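# Chapter 4: Inventory and Reorder Points

A reorder point is the stock level at which a new order is placed. It depends on two quantities: the average demand per day and the lead time of the supplier. Safety stock is added to cover variation in either one.

Consider a parts store that issues 60 seals a day, with a lead time of 2 weeks. Demand over the lead time is 840 units - the store is open every day. With a safety stock of 195, the reorder point is 1,035.

Section 4.1 treats fixed demand. Section 4.2 treats demand that varies by season, using stock records from the Clevex store at Gilline. 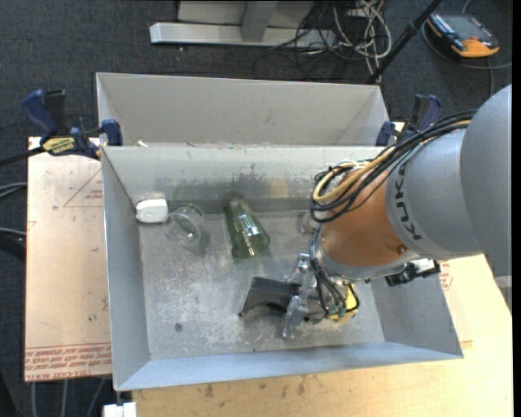
DRUNHAM, July - The opening case concerns small items held in open bins. Bin counts and ledger counts differed at the end of the month, and the reorder point had been set from the ledger.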